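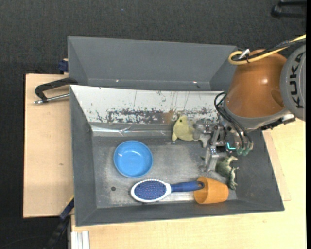
To: cell-practice list
From: Adhiambo Makokha
Subject: Re: Draft 3 of the bin cell practice note, sections 4 through 9
Date: 2025-04-15

Dear colleagues,

Thank you to everyone who returned remarks on Draft 3. The secretariat received responses from all four sites, and the editing group has worked through them in order. Mr. Skinner's message raised the points on which the sites differ most, and it is quoted in part below so that members who joined the list after it was sent can follow the replies.

On Friday, Lewis Skinner wrote:

> I have read Draft 3 with the shift leads at Kashindye. We support most of it.
> Our concerns are as follows.
>
> 1. Section 4.2 says a bin "shall be replaced when worn." Every bin we own is
> worn. A bin that has been in service for a few weeks has scratches on the
> floor and scuffing at the foot of the back wall, where the fingers reach in
> after an object that has rolled against it. If we read 4.2 as written, we
> would be replacing bins constantly and changing the look of the cell each
> time, and that is the opposite of what the section is for.
>
> 2. Section 5 asks for a "representative mix" of objects. Our operators want
> to know what that means when they are standing at the shelf with an empty
> bin. Is a cup, a bowl, a hairbrush and two toys representative? Wollonlow
> says yes. Brerkis told us they would want at least one more soft item.
>
> 3. Section 6.1 requires hoses and cables at the wrist to be "secured along
> their full length." This cannot be done on our arms. The wrist has to turn,
> and a hose tied down along its full length will pull out of its fitting. We
> leave a loop, as everyone does.
>
> 4. Section 7 does not say who may reach into a bin, or in what state the
> cell has to be when they do. I would have expected this to come first.
>
> 5. Please reconsider the 23 checks in the start-of-shift list. Our people
> will do ten checks well or 23 checks badly.
>
> Lewis Skinner
> Kashindye

The editing group's replies follow, using Mr. Skinner's numbering. Where a change to the text has been agreed, the new wording is given in full. Members are asked to comment on the wording itself, as the intent of each section was settled at the October meeting.

1. Bin condition (section 4.2)

The group accepts this point. The word "worn" will be removed. Surface wear on the floor and walls of a bin is normal and is not in itself a ground for replacement. The new text reads:

4.2 A bin shall be taken out of service if it has a crack, a sharp or raised edge, a wall that moves under hand pressure, or any loose covering that a gripper finger could catch. Scratches, scuffing and stains are acceptable. They shall be noted in the bin record when first seen and photographed again when they have changed noticeably.

4.3 Tape, film or other material applied along the seam between wall and floor shall lie flat and be fixed along both sides. Where it has wrinkled, the site shall check that it is still fixed before the shift begins.

4.4 Holes in the floor of a bin are permitted where they are part of its design or mounting. No object small enough to enter such a hole shall be placed in the bin.

Ms. Myung asked whether 4.3 should forbid such material altogether. Nondedix has used it without difficulty, and the group sees no reason to prevent a site from doing so. The section therefore deals only with its condition.

2. Object mix (section 5)

The group agrees that "representative mix" gives an operator very little to go on. We have replaced it with a short set of conditions that can be checked at the shelf:

5.1 Each load shall include at least one soft object, at least one open container such as a cup or bowl, and at least one object with a handle.

5.2 Objects shall be placed by hand without arranging them for the convenience of the gripper. An object that comes to rest on its side, against a wall or touching another object shall be left as it is.

5.3 No object shall be placed so that it stands above the rim of the bin at the start of a run.

Under this wording the load Mr. Skinner describes is acceptable, provided that one of the two toys is soft. In answer to Brerkis, a site may set a higher number of soft objects in its local sheet. It may not set a lower one.

Several members asked about 5.2, and a fuller explanation may help. At two sites the operators had fallen into the habit of turning cups upright and moving small toys away from the wall before starting. This was well meant, but it makes the runs easier than the work the cell is supposed to represent, and it makes results from different sites hard to compare. A hairbrush whose handle lies across the mouth of a fallen cup is a fair arrangement. So is a plush toy resting against the back of the bin. Operators should be told plainly that they are not expected to tidy.

3. Hoses and cables (section 6.1)

The group accepts this point as well. The text was carried over from a note on fixed machines and should not have been applied to the wrist. The new text reads:

6.1 Cables and hoses at the wrist shall be left with enough free length for the full turning range used in the task. The loop so formed shall be tied at the point where it leaves the wrist and shall not be able to hang lower than the gripper collar in any position the task allows.

6.2 Air fittings at the gripper shall be checked by hand at the start of each shift for seating. A hose that can be withdrawn without pressing the release shall be refitted before the cell is started.

6.3 Indicator lights on the gripper shall not be covered by tape, hoses or ties. The meaning of each color shall be posted at the cell. Sites shall not rely on operators to remember it, as the colors are not the same on all of our grippers.

Mr. Urio has pointed out that the 263 fault reports reviewed before Draft 1 include a good number in which the operator recorded the light but not its meaning, so that the report could not be used. Section 6.3 was written with those reports in mind.

4. Reaching into the bin (section 7)

The group agrees that this matter should come first, and the section will be moved to the front of the note as section 2. The remaining sections will be renumbered in Draft 4. For this message the old numbers are kept. The text now begins:

7.1 No person shall reach into a bin while the arm is able to move. A paused program does not meet this requirement. The arm shall be in a protective stop or powered down, and the person reaching in shall have confirmed this personally.

7.2 Where two bins stand one behind the other, both shall be treated as within reach of the arm, including a bin that is not being used in the present run.

7.3 Only a person named in the local sheet may reset the cell after a reach-in. That person shall look at the gripper, the bins and the clamps holding the bins or panels before doing so.

7.4 Clamps shall be checked for tightness whenever a bin has been lifted, changed or struck. Threaded rods and clamp frames shall be kept clear of the path of the wrist.

Members will see that 7.1 is stricter than the practice at some sites. The group considered this at length. Ms. Pettigrew argued for an exception at reduced speed, and her paper will be circulated with Draft 4, so that members can judge it for themselves. The majority view is that an exception for the person clearing a dropped toy will soon be used by the person who is merely in a hurry. Nothing in this note takes the place of each site's own risk assessment or of the law that applies where the cell is operated.

5. Start-of-shift list

The group has some sympathy with this request but cannot go as far as ten. Eleven checks have been moved to a weekly list, leaving twelve for each shift. The weekly list may be done on any day, but it must be the same day every week at a given site. The bin record is now part of the weekly list, apart from the seam check in 4.3.

6. Other matters received

Brerkis asked how long a bin may stay in use before it is formally inspected. The draft had said 800 runs. Wollonlow asked for 700, in line with its present inspection cycle, and no other site objected. The figure will be 700.

Nondedix asked whether the floor around the cell is covered by the note. It is, under section 8. Cables that cross the floor shall be outside the walking route. Small items found on the floor near the cell shall be picked up and reported if they may have come from the gripper or the bins. Carpet is allowed where the site already has it.

Kashindye asked for a photograph of each bin to be kept with its record, taken from the same position each time. This is agreed and will appear as 9.2. The photograph should show the floor and the back wall of the bin clearly, and the arm need not be moved out of view for it.

Next steps

Draft 4 will be sent to this list once the renumbering is complete. Sites are asked to continue working to Draft 2 until then, with one exception: 7.1 takes effect at every site on receipt of this message. Site leads should reply to me directly to confirm that their operators have been told.

Remarks on wording should go to the list. Please give the section number and the text you would prefer. Remarks without proposed text will be read but may not be answered individually.

Yours sincerely,

Adhiambo Makokha
Secretary, editing group

3 replies
Share (2)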